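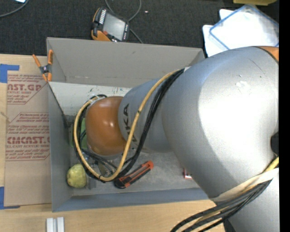 Incidencia 711 – Agenda de eventos Perkora – las actividades de verano salen duplicadas o con la hora mal
Estado: abierta
Prioridad: alta
Abierta por: Frauke Diekmann
Asignada a: Kagiso Mathebula
Fecha: domingo, 17 de julio de 2022

09:12 Frauke
Buenos días, perdón por escribir en domingo. La agenda pública tiene el mercado de artesanía de Trivwood puesto dos veces, una a las 10:00 y otra a las 12:00. La buena es la de las 10. Ya han llamado dos familias. Lo mismo con el taller de cometas y con la visita a los estudios de cerámica. Los conciertos de la plaza salen bien.

09:31 Kagiso
Lo miro. ¿Los metiste a mano o por la hoja de importación?

09:34 Frauke
Hoja. La misma de mayo, solo cambié fechas y precios. En mayo sin problema.

09:50 Kagiso
Vale. En Notia veo 45 eventos importados el viernes y 40 duplicados. Los 5 que se libran son los conciertos, esos los creaste tú en el panel, no?

09:52 Frauke
Sí, esos a mano.

10:05 Kagiso
Prueba 1 – borrar caché de la agenda. Nada.
Prueba 2 – reimportar solo el taller de cometas. Ahora sale tres veces, genial. Borrada la tercera.
Prueba 3 – quitar la columna de zona horaria y reimportar el de cometas con otro nombre. Sale una vez y a su hora.
Así que es la columna. La hoja lleva hora local y Notia le suma dos encima, y como no coincide con la ficha que ya existía crea otra nueva.

10:11 Frauke
Pero la ruta en kayak no está duplicada en la web, está desaparecida. Y es esta tarde!!

10:19 Kagiso
Estaba en borrador, le falta el punto de encuentro. Pónmelo y la publico.

10:22 Frauke
Rampa del puerto viejo, 17:30, llevar bañador y calzado que se pueda mojar. Menores con un adulto.

10:26 Kagiso
Publicada. Compruébala en el móvil porfa, a mí me sale bien.

10:29 Frauke
Ok se ve. El mapa apunta al aparcamiento de arriba, pero bueno, se llega.

10:58 Kagiso
Duplicados fuera, he dejado siempre el de la hora de la hoja. Revisa estos que tenían textos distintos en cada copia:
mercado de artesanía
cine al aire libre
paseo de faros
cata de sidra (en una pone entrada libre y en otra 8 euros)

11:20 Frauke
Cata son 8 euros. El cine cambia a la playa pequeña, deja el texto largo. Lo demás correcto.
Otra cosa – el boletín salió el sábado a 3000 suscriptores con las horas malas?

11:27 Kagiso
Sí, me temo que sí. Cogió la agenda a las 8 de la mañana. Puedo mandar correcion solo con los eventos de esta semana, pásame dos líneas de texto.

11:41 Frauke
"Algunas horas del boletín de ayer no eran correctas. Aquí va la agenda buena de la semana, disculpad las molestias."

11:55 Kagiso
Enviado. Dejo la incidencia abierta hasta que cambie la plantilla de la hoja. Mientras tanto no importes nada con la columna F rellena.

12:03 Frauke
Y las fiestas de agosto? las quería subir mañana

12:06 Kagiso
Súbelas con la F vacía y me avisas antes de darle a publicar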